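The Robot Club That Meets in Room 301

By Akinyi Simiyu

The first thing I learned is that you don't sit in Berwyn Harries's chair. The second is that teaching a robot to pick things up takes an awful lot of picking things up yourself, which I somehow hadn't figured out before I signed on to spend a month with the Prunano club.

There are 13 of them, mostly second-year students, plus Berwyn, who used to fix elevators and now runs the workshop. They named the club after a typo on a room booking form and never changed it. Their project is called Kakero, and it's meant to sort small objects into trays - buttons, blocks, bottle caps, whatever turns up in the junk drawer. They want it ready for a student contest in April, and when I arrived they had a robot arm that could wave very nicely and that was it!

So they teach it by hand. You hold a gripper in each fist, squeeze, lift, move the thing over, let go, and the cameras on the grippers record the lot. Then you do it again. Atieno Ndung'u keeps the log and she is strict (she threw out 16 of my tries in my first afternoon, and I'd been feeling pretty good about them). Too jerky, she told me. I was moving like somebody swatting a fly.

"Pretend you're pouring soup," said Kipchumba Koech, and I have to admit that helped.

What I loved was how much they argue. They argued for most of an evening over whether a dropped block should be kept in the data. Kipchumba says yes, the robot ought to see people mess up and recover. Apinya Intarasuk says he only thinks so on account of how often he drops things. They put it to a vote, lost the slips of paper, and voted again.

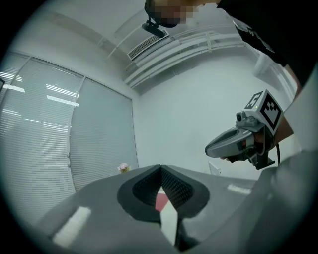
By my third week I'd stopped gripping so hard and my shoulders had come down from around my ears. Atieno was keeping most of my tries by then, which she let me know by saying nothing at all. I've rarely been so proud.

The arm itself is slower to impress. The last time I visited, it reached for a bottle cap, thought it over for a good long while, and set it down in the wrong tray. Everybody cheered anyway - me too, pretty loudly. Then Apinya reset the trays, Berwyn went off to put the kettle on, and Kipchumba asked if I had time for another round before my bus.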